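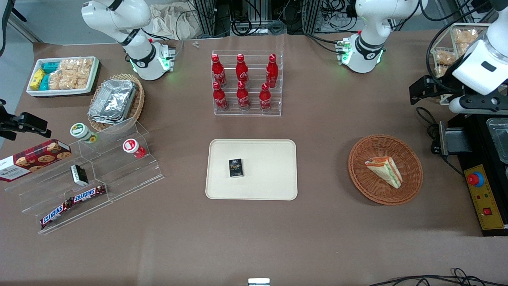
开往 Zatberg 的夜班车七点半进站，姑妈六点整就把围裙扔给了我。

“今天你来摆！”她说完就坐到候车室的长椅上，把鞋脱了，两只脚搁在行李箱上，一副要看戏的样子。

我等这句话等了整整一个夏天。Orkstead 是个小站，候车室里能坐 113 个人（墙上的牌子是这么写的，我从来没见坐满过），小卖部就是靠窗的一张棕色桌子。可是在我心里，那张桌子比站台、比售票窗口、比会自己报站的新喇叭都要神气得多。坐夜车的人要走 275 公里，中途只在 Skakik 停一次，停二十分钟，那里连个卖热水的都没有。也就是说，他们这一路吃什么，全看我这张桌子！

我先把透明的阶梯架子搬到左手边。这架子是姑妈的宝贝，擦干净以后几乎看不见，零食放上去像是自己浮着。再把可乐架子放到后面去，后排高，前排低，红瓶子一个一个插进去，瓶盖朝外。光是这一抹红，已经够让人口渴的了。

“可乐太靠后了，小孩够不着。”姑妈说。

“小孩够不着，就会喊大人。大人过来了，就会看见饼干。”

姑妈想了想，没说话，把脚换了个位置。我高兴得差点把架子碰倒。

## 架子上的学问

我有一套理论，是八月里躺在阁楼上想出来的，写在一本旧的行车时刻表背面。理论的第一条：甜的要放在手边。坐夜车的人往往不饿，他们是心里发慌，要离开家了，或者要回一个好久没回的家了，手里总得捏着点什么。士力架最合适，一根，揣进大衣口袋，摸得到，到了半夜才想起来吃。

第二条：饼干盒要让人看见图案。那盒 Walkers 上印着圆圆的巧克力碎饼干，谁看了不想掰一块呢？我把它横过来，又竖过来，又横过来。

第三条我写的时候很得意，现在说出来有点不好意思：每个架子上都要有一样让人猜的东西。带黄花的绿白小罐子就是干这个用的。去年有位老太太盯着它看了好半天，问是不是花籽，最后没有买，但是买了两包米饼，还跟姑妈聊了她家后院的向日葵，聊到差点误车。姑妈说那是她那个月最愉快的一笔生意。

“你把小罐子放那么前面，”姑妈在长椅上伸着脖子，“待会儿谁的袖子一扫，就滚地上了。”

“滚了我就捡嘛！”

她又不说话了。我开始觉得，这个傍晚她不说话的次数实在很多。
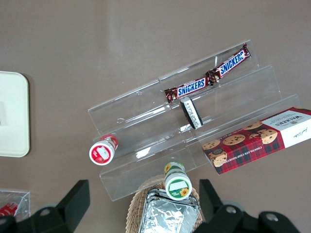

## 第一个客人

六点四十，门上的铃铛响了，进来一个背着琴盒的女孩，比我大不了几岁，头发让风吹得乱七八糟。她站在桌子前面，眼睛从左看到右，又从右看到左，看得那么认真，我恨不得给她搬把椅子。

“你们这儿东西好多啊。”她说。

我发誓，这是我听过的最好听的话。

她要坐到终点，第二天早上在 Zatberg 有一场考试，考进去的话就留在那边念书，考不进去的话，晚上坐同一趟车回来。她说得很快，像是在背给自己听。她的钱包里有一张纸币和 25 块钱零钱，纸币是 1000 的，她妈妈给的，缝在夹层里，说到了再拆。

“那就别拆，”我说，“25 块能买的东西可多了。”

我们俩就凑在桌子前面算起来。可乐要不要？不要，怕半夜想上厕所，这车上的厕所门关不严。米饼要不要？不要，太响了，全车的人都会听见她在嚼。士力架要一根。她拿起来，捏了捏，果然放进了大衣口袋里！我朝姑妈那边使劲看，姑妈正在研究自己的袜子。

“有没有……正经一点的？”女孩问，“我从中午起就没吃东西。”

## 圆篮子

正经一点的东西当然有。我从冷柜里拿出三明治，放进那只圆圆的编织篮子里，端端正正推到她跟前。其实直接递给她也行，可是我喜欢那只篮子，什么东西往里一放，都像是专门为你准备的。篮子是姑妈年轻的时候从 Tautahi 带回来的，她在那边住过两年，为什么去、为什么回，她从来不讲，只讲那边的集市，讲卖篮子的摊位怎么从路口一直摆到河边。

女孩低下头去看三明治的切面。

“里面是黄瓜。”她说。

“对，黄瓜。”绿得那么新鲜，这个谁都看得出来。

“那橙红色的呢？是番茄吧？”

糟糕，我不知道！今天的三明治是姑妈中午做的，我那会儿在仓库里找抹布。我隔着保鲜膜看了又看，觉得像番茄，换个角度，又觉得像烟熏三文鱼。

“姑妈！”

“你的桌子，你说了算。”她慢悠悠地说。

我只好老实交代：“可能是番茄，也可能是三文鱼。我真的很想告诉你是哪一种，可是我不知道。”

女孩笑起来了。她从进门到那时候还没有笑过。她说那就更要买了，等过了 Skakik 再打开，黑灯瞎火的，吃一口，猜一猜，这样就有一段路可以不想考试的事。

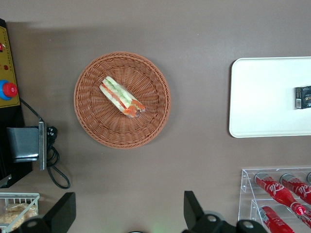 *圆篮子里的三明治，夜班车开车之前*

她把钱一枚一枚数给我，我一枚一枚收进铁盒子。还剩几个硬币，她问能换点什么，我就把最后一小包糖塞给她，姑妈肯定看见了，可是她没吭声。

然后人就多起来了。一家四口，两个去看牙的老人，一个抱着花盆的男人，花盆里什么也没有，只有土。他们都围到桌子跟前来，问这个多少钱，那个甜不甜。小孩果然够不着可乐，果然喊了大人，大人过来果然看见了饼干！我的理论一条一条都应验了，我忙得满头是汗，绿白小罐子叫一只袖子扫了一下，晃了两晃，又站住了。

七点半，车灯从窗户上滑过去，喇叭报了站，大家拎起行李往外走。背琴盒的女孩走在最后，到门口回过头来，把大衣口袋拍了拍。

站台上很冷，九月的风从铁轨那边……哦不，我们这儿没有铁轨，姑妈总说我讲故事爱添东西。风是从加油站那边刮过来的，带着汽油味。我隔着玻璃看那辆车倒出去，拐上公路，尾灯越来越小。

姑妈穿上鞋，走到桌子旁边，把我摆好的东西看了一遍。她把饼干盒转了转，又转回原来的样子。

“到底是番茄还是三文鱼？”我问她。

“等她回来，你问她呀。”

“那她要是考上了呢？”

姑妈把圆篮子拿起来，对着灯看了看，拿抹布把边上细细地擦了一圈，放回到桌上。

“那她会写信的，”她说，“换了我，我就写。”

第二天晚上，从 Zatberg 回来的车九点十分进站。我八点就把桌子重新摆了一遍，可乐在后，甜的在手边，篮子里放了一块三明治，这回是我自己做的，里面是什么我清清楚楚。车门开了，下来一个修水管的师傅，一对双胞胎，还有昨天抱花盆的男人，花盆没有了。

没有琴盒。

我在站台上跳了起来，跳得修水管的师傅直看我。我跑回去跟姑妈说，她没坐这趟车，她没回来！姑妈正在柜子里翻东西，翻了好一会儿，翻出一沓信纸，放在铁盒子旁边，说地址总会有的，先把回信的纸备下。

那块三明治我们俩一人一半，站着吃完了。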